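The Salt Ledger is a historical mystery novel set in the port town of Hinbridge in the winter of 1607. It is told in the first person by a customs clerk, who is never given a name, and takes the form of a statement written for the town magistrates.

Plot

The clerk is sent to Hinbridge to check the accounts of the Essien, a merchant ship that has come in with less salt than its papers show. The harbor master blames a leak in the hold. The clerk doubts this and asks for the ship's ledger, but the page for June has been cut out. Two days later the ship's cook is found dead under the quay.

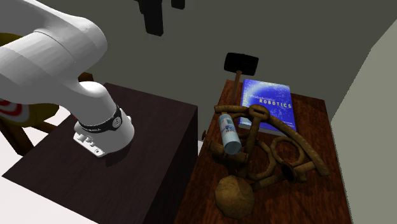
By the Pledia Books Desk
Last updated 16th November

The clerk takes a room at an inn near the harbor and starts to question the crew. Most of them say the ship sailed straight home, but the cook's widow has a letter sent from Diltton, a smaller port up the coast where the Essien was not supposed to stop. The clerk travels there on foot and learns that part of the cargo was sold to pay a debt - one owed by the harbor master and not by the ship's owner.

In the last part of the book the clerk is offered money to sign the accounts as they stand. The statement ends before the reader learns whether the offer was taken.

Structure

The novel has nine chapters, each headed with an entry from the ledger. The missing June entry appears at the head of the final chapter. Four short letters are placed between the chapters, all written by the cook to his wife.

Themes

Debt and record keeping run through the book. The clerk trusts written figures at first and grows less sure of them as the case goes on. Several passages hint that the statement itself has been altered - dates in the early chapters do not match those given later, and the clerk twice describes the same meeting in different ways.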